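Laboratory Notes > Equipment > Pipette Calibration

Choosing a Calibration Interval for Shared Pipettes

Zuzana Šimko
Sunday, August 4, 2019

Print this page | E-mail this page

The question of how often a shared pipette should be calibrated was raised again at our last equipment review, and I undertook to set out my position in writing. The views expressed are my own and do not replace the written procedure of any laboratory in which a reader may be employed.

Our group maintains 40 adjustable pipettes across two teaching rooms and one analytical room. Until recently, all of them were sent to Clutivach, our outside calibration provider, once a year in November. The arrangement was simple to administer. It also meant that a pipette damaged in December could remain in service for most of a year before its error was recorded on a certificate.

The annual certificate should be read with care. It states how the instrument performed on the day it was tested, under the conditions at the provider's bench, in the hands of a trained technician. It offers no assurance concerning the months that follow. Users who point to a current sticker as proof that a pipette is accurate are asking more of the sticker than it can give. 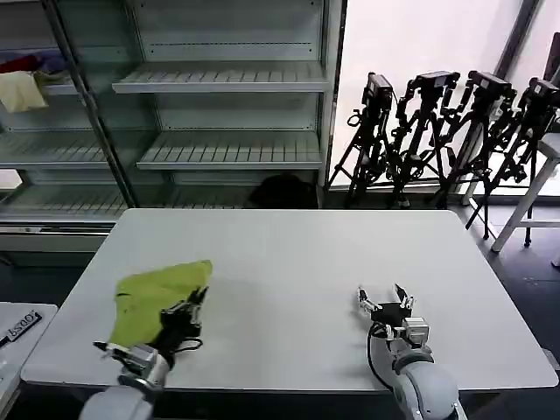
Cloth held in the left gripper; right gripper open over the tabletop.

Under the revised plan, each pipette is assigned to one of two groups. Instruments used for quantitative work are checked in-house every month and sent out twice a year. Instruments used only for teaching, or for transferring buffer where the exact volume is of little consequence, are checked in-house each quarter and sent out annually. A colored band on the handle shows the group. Moving a pipette from one group to the other requires an entry in the log and a fresh check.

The in-house check is gravimetric. Water is dispensed into a tared vessel on the analytical balance, the mass is recorded, and the volume is calculated with a correction for temperature and air pressure. We test a 1,000 microliter pipette at its full volume, at half, and at one tenth, with 7 dispenses at each setting. Formal calibration calls for more replicates than this, and our check should not be described as a calibration in any report. Its purpose is to find instruments that have drifted far enough to need attention.

Several practical matters deserve mention:

Water, tips and pipettes should stand together in the balance room overnight. A pipette brought directly from the cold room will give poor results for reasons unrelated to its condition.

The tip should be pre-wetted and the first dispenses discarded. Opinions differ on how many. We discard three.

Evaporation matters a great deal at small volumes. Below 20 microliters we use the covered vessel and record the loss over a blank cycle before starting – a step that was omitted from our earlier procedure and accounts for several odd results in the old log.

The same brand of tip must be used throughout. We standardized on Zarance tips for the checks, and a result obtained with any other tip is entered separately.

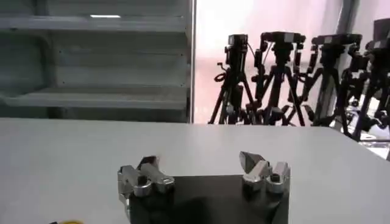
The log itself was the subject of some disagreement. Hrnčiar, the record system used by the analytical room, holds each instrument under its serial number, while the teaching rooms had always identified pipettes by bench position. Because pipettes migrate between benches, the older teaching records cannot be matched to instruments with any confidence. I have therefore kept them on file but excluded them from the trend charts. All new entries are made by serial number.

Trend charts have been the more useful product of the monthly checks. A single reading within tolerance says little. Four successive readings, each slightly lower than the last, suggest a worn seal or a leak at the tip cone, and the instrument can be withdrawn before it fails. Two pipettes were withdrawn on this basis in the spring. One needed a new O-ring. The other had a bent piston and was retired.

I have been asked whether electronic pipettes should follow a longer interval. I see no grounds for it at present. The motor removes some variation between operators, but the seal and piston wear as they do in a manual instrument. The two Zolteo units in the analytical room are on the same monthly schedule as their neighbors.

There remains the matter of cost. Sending the quantitative group out twice a year has increased the invoice, and part of that increase has been offset by removing surplus pipettes from service. Any laboratory considering a similar change would be well advised to begin with an inventory. Ours contained several instruments that had been calibrated every year and seldom used.

The multichannel pipettes are not yet covered by the plan. Each channel has to be checked individually, and our present balance is slow to settle. I intend to address them in a later post, once the procedure has been tried on the eight-channel models.

Contact | Copyright 2019 Zuzana Šimko | Back to top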